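The Trial Month

Aurélien Maillard had signed for the Wevon trial in March, because his knees did not like the stairs anymore. The robot was still somewhere on a truck. The contract gave him 20 evenings inside the practice house first, on the screen, so the customer and the machine could learn each other.

He put on his glasses and opened the first evening.

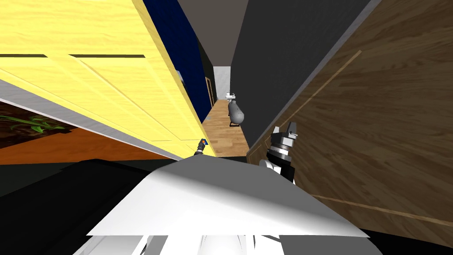
The Second Evening

"It sees everything crooked," he told Baptiste Millet on the phone.

"You also, before coffee," said Baptiste, who sold the subscriptions for Besnard and was patient. "Look through the hand. It is the other button."

Aurélien pressed the other button.

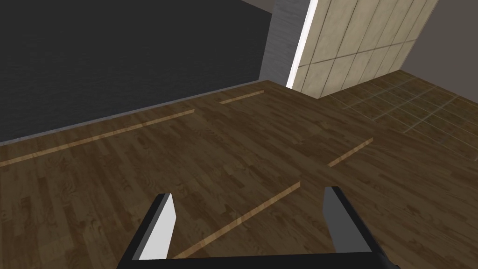
His wife had always said that a house is known by its floor. She would have liked these boards, he thought, and she would have asked at once about the pale strips across them. He asked too. Baptiste did not know. Between the two open fingers there was only wood and a pale strip, and Aurélien looked at it for a long time, as one looks in a drawer.

"Forty a month after the trial," said Baptiste softly. "You can still cancel."

"Let me see the corridor again."

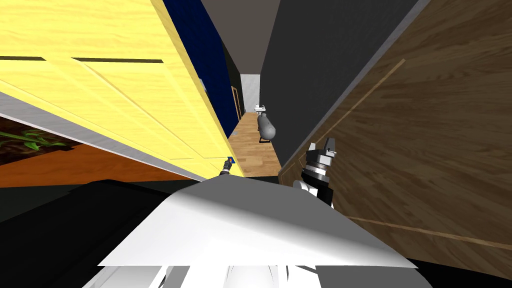 The corridor, with the brown door on the right.

He wanted to know what was behind that door. He took the contract and wrote his name on page 6, slowly – the pen was almost dry.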